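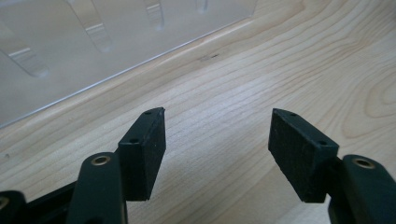
Kekier: a hand-held gripper and head strap, built in a shared workshop

Kekier is a gripper you hold and squeeze, with two fingers that open and close over the work. It is the third version. The first was called Lillov and had straight sliding jaws, which jammed whenever dust got into the runners. Kekier uses links and pivots instead and has given far less trouble. The head strap is a separate job that started in July and shares the same bench.

Most of the work gets done on Friday evenings. The whole project has taken 33 sessions so far, counting the ones where we only tidied up. Drawings were done at home and the parts fitted together in the workshop. The notes below cover the points people have asked for since we put the first pictures up.

The head strap

We wanted something to wear on the head that would stay put when you lean over a table. The first try used elastic and slid down after a few minutes. The present one has a padded band with a housing on each side and a plate on each housing. Weight was the main worry. We took 35 grams out of it by shortening the screws and changing the lower connector, and there is probably more to come out of the housings.

The cables are the part we like least. They leave from the sides, and if they are clipped too tightly they pull the band round when you turn your head. We now leave a hand's width of slack before the first clip.

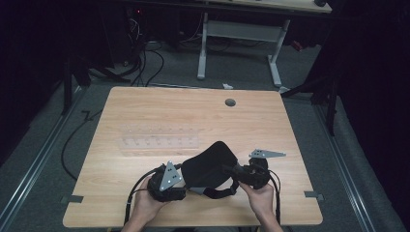
The head strap held over the bench, with a grey triangular plate on each housing and the cables hanging down on both sides.

Getting the plates to sit the same way every time took longer than making them. They are marked on the back now, left and right, and the screws go in by hand before anything is tightened. If you do one side up fully first, the other side will not line up.

Opening and closing

The fingers were first set to open 18 millimetres less than they do now. That was fine for pens and small blocks but no use for a mug. Moving the outer pivot gave us the extra travel without making the links any longer. The squeeze needed at the handle went up a little, and a softer return spring brought it back down.
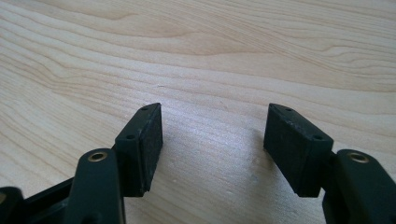

Pads and pivots

Each finger ends in a rectangular black pad block with two small holes in it. The pads take the wear, so they are made to come off. A swap takes a couple of minutes with one small screwdriver. The corners scuff first and can be left alone for a long time.

The link arms have brass-coloured rings at the pivots. Lillov had bare plastic holes, and those went oval after 20 days of use. Put a drop of light oil on each pivot and wipe off what comes out, or it will end up on the pads.

Still to do

A better cable clip for the head strap. A spare set of link arms. A stiffer handle, which will be tried first on Cellach, the smaller version we are drawing up for people with small hands. The drawings for Kekier will go on the downloads page when the handle is settled.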